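Workshop notebook – Lestberg bench, August
Page 70, started 9:40 a.m.

Cup and tray sorting, second go

Picking up from the last page. The sleeve question is mostly settled and I'm happy about it! The black sleeves from Flarnolard stay put on the paper cups when you lift by the sleeve alone, which the old tan ones never did. I ran my thumb down a dozen of them before coffee and only one slid. So we keep the black ones, and the tan ones can go in the box for the kids' craft day.

Today is about the trays. We have the dark brown ones with the cut-out handles, and I really like them. The rim is high enough that a cup sliding toward the side gets stopped, and the handles are wide enough for my gloves. Still to decide: how a mixed order should sit on a tray so that whoever carries it can walk the whole corridor to the Corrigan side without looking down.

Order for the morning was a mix of hot cups and iced teas. Lids on everything before anything goes near a tray. Cups parked in the middle of the long table, a tray on either side, and then load outward. I tried it last time with both trays stacked at one end and kept reaching across my own drinks. Much nicer this way – short reach left, short reach right. 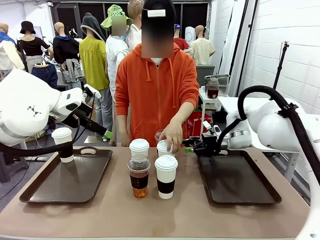 Loading notes

Heavy ones first. A full iced tea goes in the center of the tray, then hot cups around it. When I started with a hot cup in the corner the whole tray wanted to tip as soon as I picked it up by one handle.

Domed lids are taller than I keep remembering. They don't fit under the shelf on the Vemberg cart with the tray in place, so either the shelf moves up a notch or the iced drinks ride on top. I vote for top. Easier to see which is which, too.

Press test on the white lids: push down in the middle, then go around the rim with two fingers. You can feel the click on the good ones. Love that click.

Iced tea settles into bands if it stands a while, darker and lighter, and it looks great in a clear cup. Swirl before serving anyway.

Stock

Paper cups 1166 left after this morning. White lids 200, so lids are the thing to order. Put down 2000 on the Flarnolard form, same size as before. Check the size code against the sleeve on the carton, the last form had it wrong.

To try next

Four cups per tray against five, full length of the corridor. Damp paper liner under the cups to stop the sliding. Mark hot and cold on the lid with the grease pencil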